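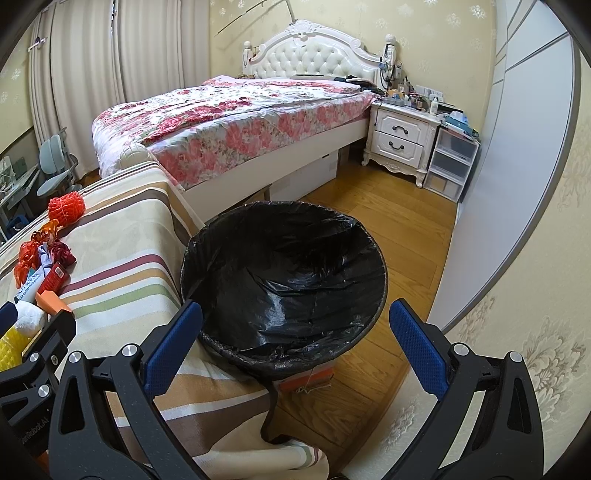
Samran Ongart doubts the 69 on channel two and wants to know if the salt jar had settled before the reading was taken, or if the probe was simply lifted out of one humidity and dropped into another with the lid barely on. Fair point. His comment is in the margin of the last entry and covers most of what went wrong in May, so this entry starts from it.

15/07/2018, humidity logger check, second run after the firmware change.

Setup. Three Dilden probes on one Fedari logger, sampling interval 60 s, plus the Unmont chilled mirror as reference. Salts: sodium chloride first, magnesium chloride second. Slurry was made up the evening before with excess solid visible in both jars. Lids drilled for one probe each, gap closed with putty. No stirring. Jars stood in the insulated box with the foam lid down, box on the floor away from the outside wall.

Settling. The May run gave each jar a fixed wait and then took one reading, so there is no way to tell now whether 69 was the end of the curve or a point on it. Changed to a rolling test: a point is accepted when the mean of the last 900 s differs from the mean of the 900 s before it by less than the probe's own resolution. Channel one passed quickly in NaCl. Channel two took nearly twice as long and came in low, three points under the table value. Channel three between them.

So to answer Samran: the jar was probably fine and the probe was probably not finished. But channel two is also low after full settling, so there are two faults on top of each other, slow response and an offset. The offset is the same sign in MgCl2 and smaller. Looks more like a gain error than a shift. Do not correct it with a single constant.

Things checked on channel two:
Swapped logger inputs two and three. Slow response followed the probe.
Filter cap off, looked at under the loupe. A faint film on the inside of the mesh. Replaced with a new cap and the response improved but did not match channel one.
Supply voltage at the connector normal on all three.
Cable reseated, no change.

Ülle Kairys suggests a bake before writing the probe off, per the Dilden sheet. Agreed, but only after the present file is closed, or there will be no record of the fault state.
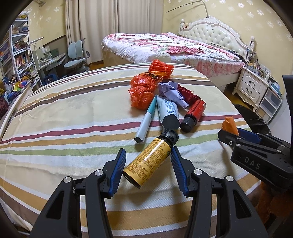

Room runs are a separate problem from jar runs and should go under their own heading from now on. In a jar the air is fixed by the salt; in a furnished room it is fixed by the ventilation and by whatever in the room takes up and gives back moisture, on a time scale of hours. The Nakpan bedroom series shows this clearly in the overnight part, where the reference falls slowly while the window log says it should fall fast. Some of that lag must be textiles. The striped cloth, the one with the maroon, mustard and green bands on cream, goes into the surface inventory as one exposed face, area to be measured, fiber not yet identified. Until the fiber is known, use the generic fabric value in the buffer model and flag it. Walls and ceiling are entered as painted plaster with the default value, which I think is too high.

Nakpan file has 1,589 records, one gap near the start when the logger was moved to the other outlet. The gap was left as a gap. Interpolating across it made the first decay look smooth and pulled the fitted time constant up.

Fit notes. Single exponential does poorly after the first hour – residuals run all one sign, then all the other. Two terms fit well but the slow one is badly constrained by a record this short. Tried fixing the slow constant from the May data and it moved the fast one more than expected. Not quoting either until there is a longer file. Channel two excluded from the fit entirely, not down-weighted.

Also noted the chilled mirror was cleaned between the jar and room runs and the contamination flag has stayed off.

To do:
Close and copy the present file, then bake channel two.
Repeat NaCl with all three probes, same rolling test.
Tape measure for exposed fabric faces.
Ask Fedari if the input filter can be switched off in the new firmware. It adds a lag to all channels and the manual gives no value.
Fresh putty. The old lot has gone hard and lid three leaks.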